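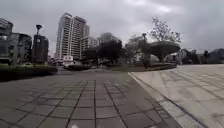

Paved walkway and plaza under cloud.

Jodberg adds wall-mounted banner arm to its outdoor range

Reading time: 2 minutes

Jodberg has added a wall-mounted banner arm to its range of outdoor display hardware. The Lamov arm holds a fabric banner 700 mm wide and goes on sale in December through trade stockists and the company's own counter in Arnmont.

The arm is made from powder-coated steel and comes in black, white or dark green. It is fixed with four bolts and tilts upwards by 2 degrees, so that the banner hangs level once its weight is on the bracket.
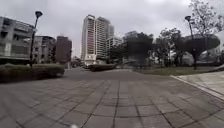 Each arm is sold with a backplate, fixings and a locking pin. Banners are ordered separately. The pin can be taken out by hand, and the banner then slides off the end for washing or storage.

"Customers kept asking for something they could change without calling out a fitter," said Nidia Restrepo, product manager at Jodberg. "One person with a ladder can swap a banner on this."

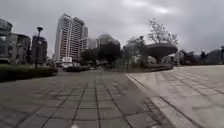 The first batch is 300 arms. Echeverri, which makes the backplates, will supply spares separately for anyone moving an arm to a new wall.

The Lamov arm costs £70, including VAT. Orders of ten or more are delivered free to mainland addresses.

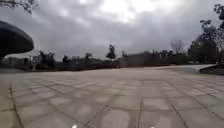 Trade customers can ask for a sample arm and a colour card. Requests should go to Giuliana Cuadros in the sales office, who also handles stockist accounts.

Recent news
Replacement cords and clips now sold singly
Arnmont trade counter opens until 6 pm on Monday
Care guide for printed banners updated

Contact the press office | © Jodberg | Back to top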